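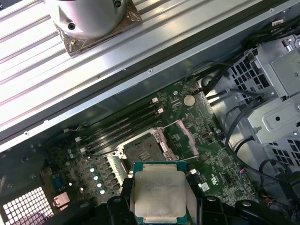

Putting the Wondoto back together: a bench gallery

I finally got round to the old Wondoto desktop, and I've made a little page for it. It's the machine that used to run the accounts at Mendetti, and Dehua Jiang let me have it when they cleared the back office in August. I've spent more evenings on it than I'd like to admit.

The big one at the top is the bit I always hold my breath for: processor just over the open socket, load plate flipped back, lever out of the way. All those fine rows of pins in there – one careless nudge and you're shopping for another board. Jouko Ikonen bent two on his and still goes quiet when it comes up.

Look along the left of the board and you'll spot the four memory slots, all empty. I like to leave the memory until the processor is settled, mostly from habit. The round silver thing by the upper latches is the coin cell, and I'm putting a fresh one in before the lid goes on (the clock on this machine kept drifting back years).

And I do love that finned aluminium panel! You don't get much of that on the newer cases. The bronze-coloured plate sitting on it has gone a bit mottled, which I'm leaving alone. Sutrisno Manurung reckons it would polish up nicely. He's welcome to come and do it.

Still to sort: thermal paste, a 400 watt supply from Driltico, and a side panel that shuts properly. If anybody has spare case screws in a jar, please shout.

Page last fiddled with Dec 20, 2021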